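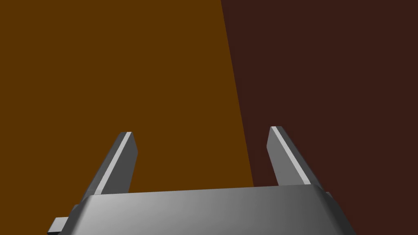 R. Halloway

March 31, 2022

Lime mortar, Brornen boundary wall. Second sand trial.

Carried on with the Tremalex sand after the first lot of cubes shrank away from the moulds. Dried a fresh sample overnight at 105 °C and weighed it this morning at 861 g. Sieved it by hand because the shaker is still blowing its fuse. Too much passing the finest sieve, same as the last bag. The McKinnon sand is coarser and more angular but has a lot of shell in it, and the colour is wrong for the wall.

Mix was one part putty to three parts sand by volume, putty from the older Curner tub. Stood it for an hour, knocked it up again with no added water. It came back workable after a few minutes of beating. Slight bleed at the surface of the first mould, none in the others. Filled four cubes in two layers, tamped each layer, struck off level and covered with damp hessian. Humidity in the curing cupboard was 77% when they went in. The hygrometer reads high at the top shelf, so all of them are on the bottom one.

Bulk density of the dry sand came out at 1595 kg per cubic metre, loose filled. Void test to be repeated. I poured the water in too quickly and trapped air, so the first figure is crossed out on the sheet and should not be used.

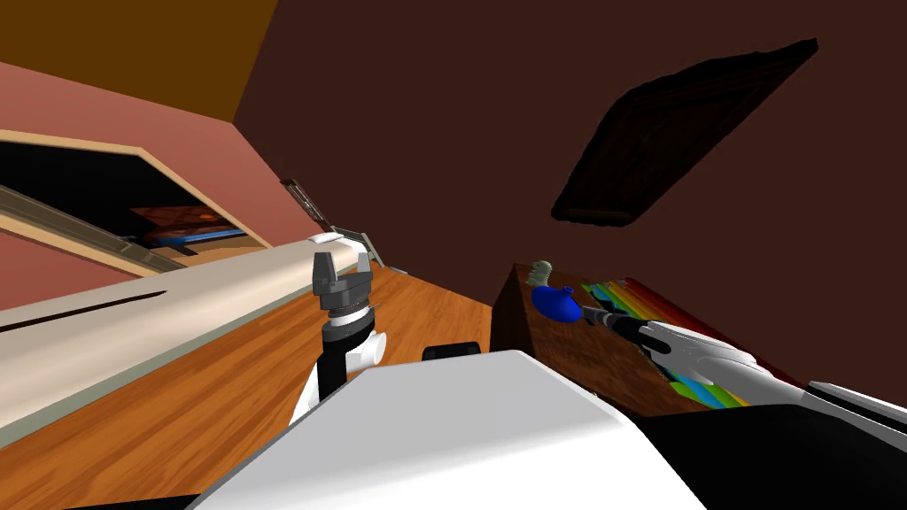

Fig. 2. Rendered view, blue object at right.

Old cubes from the first trial: sprayed two with phenolphthalein after splitting. Clear rim at the outside, strong pink in the middle, and the edge between them uneven where the tamping was poor. The remaining pair go back in the cupboard unsplit.

Next: blend Tremalex and McKinnon in equal parts and repeat the sieve. If the fines are still high, try washing a bucket of the Tremalex and see what it does to the colour. Hessian needs wetting morning and evening, including the weekend. Do not demould before Monday. Wall pointing stays on hold until April, frost permitting.

Sheets are in the green folder. Balance was checked against the 500 g weight before use.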